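Old desktop computers find new homes on Rirkero Street

Anyone in Fatimar with a tired desktop computer under the bed, in the garage or holding up one end of a shelf now has somewhere to take it. Hilico, the repair shop on Rirkero Street, has started taking in older machines all year long, fixing up the ones that can be fixed, and passing them along to households in town that have been getting by without one.

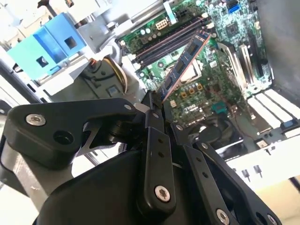
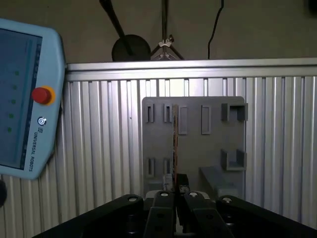 By Rocío Lozano
June

The program is called Lemma, after the shop's late and much-missed gray cat, and it began in a small way last fall, when a customer brought in two computers from her late father's office and asked whether anyone could use them. Heriberto Ticona, who has owned Hilico long enough to have repaired radios for people who now bring him their grandchildren's laptops, put a card in the window. Both computers were spoken for by lunchtime, and people went on asking for weeks after the card came down.

"I had a lady come in three times to see if there was another one," Ticona said. "She wasn't pushy, she'd just ask and then we'd talk for a while about her garden. The fourth time I had one for her, and I was so happy I forgot to give her the power cord. She had to come back for it."

Since then the shop has taken in 663 computers, a number that surprised everybody who works there, and one that explains why the back hallway was for a time passable only if you walked sideways. They came from attics, from dental offices, from a tax preparer who was closing up after a long career, and, in one big delivery that filled most of a Saturday's worth of parking spaces, from the high school's old typing and business rooms.

A good many were beyond saving, and those go on to the county's electronics recycler once the useful parts are out. The rest get cleaned, checked over and tested, and in most cases they get a little more memory too. Duangjai Nuchit runs the repair bench in the afternoons, and she would like people to know that memory is very often the whole problem.

"People tell me the computer is old, it's slow, it's finished," Nuchit said. "And I open it up and it has hardly any memory in it, and two empty slots sitting right there. You put in what it needed all along, you blow the dust out, and it will write letters and pay bills and do homework for years. I like those ones best. I get a bit sentimental about them."

She does not get sentimental about power supplies. Any that whine, smell or have been stored in a damp basement are taken out and not put back in anything.

Each finished computer goes out with a keyboard, a mouse, a screen if one is needed, and a printed sheet of instructions in large type that has been rewritten several times (the current version is on yellow paper, so if yours is white, you have an old one, and the shop will gladly trade). Families pay 29 dollars, which covers a new storage drive. Ticona said that anyone who finds the price a stretch should just say so at the counter, where it will be handled quietly and there is no form to fill out.

One of the first to sign up was Yaneth Huaranga, who lives above the bakery with her mother and three children. Until this winter the family had been sharing her phone for everything, from school assignments to her own bookkeeping course, which she takes in the evenings after the little one is in bed.

"You can't imagine writing an essay on a phone until you've watched a twelve-year-old do it," Huaranga said. "He'd have his nose practically touching it. Now it sits on the kitchen table and we have a schedule taped to the wall. My mother has the last turn of the night, and she uses it to look at houses for sale in the town where she was born. She isn't going to buy one, she only likes to see what they've done to the kitchens."

Her middle daughter has become so attached to the thing that she made it a cloth cover, with a flap for the cords, and the shop has since had two requests for covers just like it.

The evening help sessions have turned out to be nearly as popular as the computers. They start at 6:30 in the meeting room at the Fatimar library, two blocks up from the shop, and are led by Vicente Troncoso, a retired middle school teacher with a patient manner and a large supply of butterscotch. He takes people through the basics first - turning the machine on and off properly, saving a file and then finding it again, making a password and writing it down somewhere sensible - and after that the evening goes wherever the group would like it to go.

That has included a good deal of email, some recipe printing, a long night on how to tell a real message from the bank from a fake one, and one session given over almost completely to getting a set of wedding photographs off an old disc. Troncoso said they got the photographs off in the end, and the whole room looked at every one of them.

"I taught fractions for a very long time, and I can tell you that grown-ups are more frightened of a computer than children ever were of fractions," he said. "They think they'll break it. So on the first night I have everyone close everything, shut it down, and start it up again. Then we do it once more. After that the shoulders come down."

The room seats 60, and in the spring it was full often enough that latecomers were perched on the window ledge. The library has agreed to open the reading room next door on busy nights, with the understanding that the butterscotch wrappers go in the trash and not between the cushions of the good armchairs.

What the program needs most just now is screens. Plenty of people hand over the computer and keep the monitor, often without meaning to, and the shop would be glad to have any flat one that still turns on. Ticona also has his eye on the start of the school year. There are 100 households on the waiting list, many of them with children, and he hopes to have a computer ready for each before classes begin. He admits that this will mean some late suppers.

If you have a machine to give, you can bring it to the side door on the alley any morning the shop is open. There's a bell, and it is louder than you expect. Towers and all-in-ones are both welcome, in working order or otherwise, and so are keyboards, mice, cords and speakers. Please leave printers at home. The shop took printers for a few weeks in the winter and Nuchit has asked that the subject not be raised again.

It is a kindness to remove your own files first, but if the computer no longer starts, or you simply don't know how, the shop erases every drive before anything else is done and will give you a slip saying so. A few people have asked to have the old family pictures copied first, and that can usually be arranged if you bring something to put them on and don't need them back the same day.

To ask for a computer, stop at the front counter or leave your name at the library desk. You will need to live in Fatimar or one of the farm roads just outside it, and you'll be asked what you plan to use it for, so that Nuchit can match you with the right one. "Cards" is a perfectly acceptable answer and has been given many times.

The help sessions are free and you don't need to have gotten your computer from Hilico to come. Bring it along if it's a laptop; if it's a desktop, Troncoso suggests bringing only your questions, written down, and a sweater, as the meeting room is kept cool in summer. Coffee is on from six.

Questions or corrections? Contact the newsroom desk | © Fatimar community news, all rights reserved | Back to top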